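My toaster lives at the edge of the counter, and for years I only cleaned it when it started to smell like a campfire. Now I do it every August and a few times in between. Unplug it first, let it cool all the way, then carry it somewhere you don't mind getting crumbs.
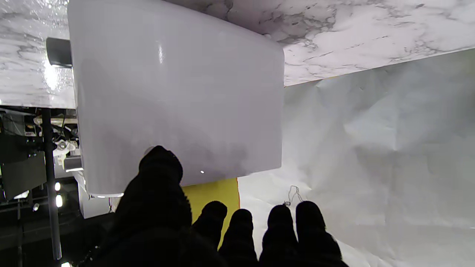
I give the outside a wipe with a barely damp cloth and a drop of dish soap, then buff it with a dry one – white shows every fingerprint! My friend Hawi swears by baking soda paste, but I'd go easy with it on anything shiny.
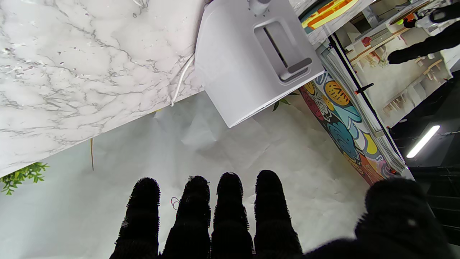

Marble is fussier, so no vinegar or lemon near it, please. Plain warm water does fine for me. And wipe down the cord while you're at it (mine gets so sticky), then let everything dry before you plug it back in.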